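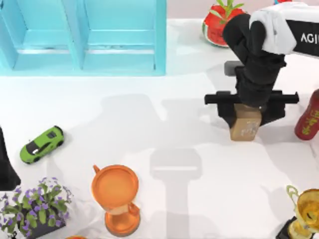 The new starter at bench four

By Nabila Chong

I got to the Okthorpe warehouse at 6 on a Monday morning, which is a cruel hour for a features writer, and Gilang Khoo was already on his second coffee. He's been packing gifts and homewares for Broresard for most of his working life, and these days he spends half of each shift at a desk, looking at a robot arm on a screen.

The arm lives in a simulator first. Gilang sets up a virtual table with the sort of jumble that really does come down the line (toy cars, trophies, potted plants, a watermelon-patterned pot that everyone in the office wants to buy) and the arm has to deal with it. When I pulled up a chair, it had a little cardboard-coloured box in its gripper, held just over the tabletop, with a green sports car off to one side and a gold trophy cup down in the corner.

"Boxes are the easy bit," he told me. "Give it something with handles and then we'll talk."

There's an orange goblet sort of thing on that table, with small handles, and he pulled a face at it the way you would at a difficult relative.

The crew call the system Toma. It's on its 105th practice layout, and each one has to be checked by somebody who knows how the stuff behaves in your hands. That's where the packers come in! Gilang had never touched the software before May, and he reckons the first fortnight was the most tired he's ever been without lifting anything.

Not everybody's thrilled. There are 40 people on the floor here, and I heard plenty in the tea room about hours. Management says no jobs will go this year. A woman who's done nights for ages pointed out to me that this year isn't very long, and I didn't have an answer for her. The desk work pays a bit more, too, and there are only six spots, so you can imagine the mood when the roster goes up.

On the other hand, Gilang's shoulder has stopped waking him at night. The old target was 2,000 items a shift across the bench, and he can still tell you his best ever, 2,164, without looking it up. He misses that a little, I think. He misses the radio more.

The real arm goes in at the Troltdale site first, and Gilang's heading over to help the crew there set up their benches. He's taking his own mug.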